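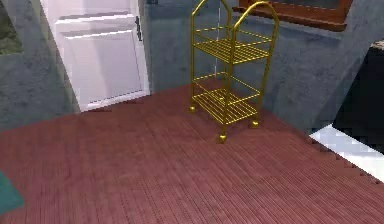
Simulated set, two-tier rack, both shelves clear and ready for a run.

I built the Tedby teleop kit for people who want to show a robot a job by driving it themselves, and the simulated rooms are the part I get asked about most. So, a bit about those!

You get 14 rooms in the Previx pack. The one with the gold wire rack is my favorite place to start a new operator, who drives the arm into the room, puts something on a shelf, takes it off again and does it over. Wire shelves are fussy (small things tip between the wires if you let go too early), and the arched ends make you think about which way you come in.

The handset is the Frerichs grip, one per hand, 2 in the box. Squeeze to close, let go to open, thumb button to start and stop recording. I like to throw away my first few tries and keep the ones after my hands settle down - you'll feel when that happens. Each kit stores up to 100 demos per task before it asks you to export, and 40 is plenty for a simple place-on-shelf job in my own testing.

Hand guiding works too, if you have a real arm on the bench. Put it in float mode, walk it through the move, and the recording lands in the same folder as the remote ones.

Ships from our Ramidgate shop with cables and a wall charger. Orders placed in December have all gone out. The left-handed strap is back in stock - pick it at checkout.

Page updated 2022-01-18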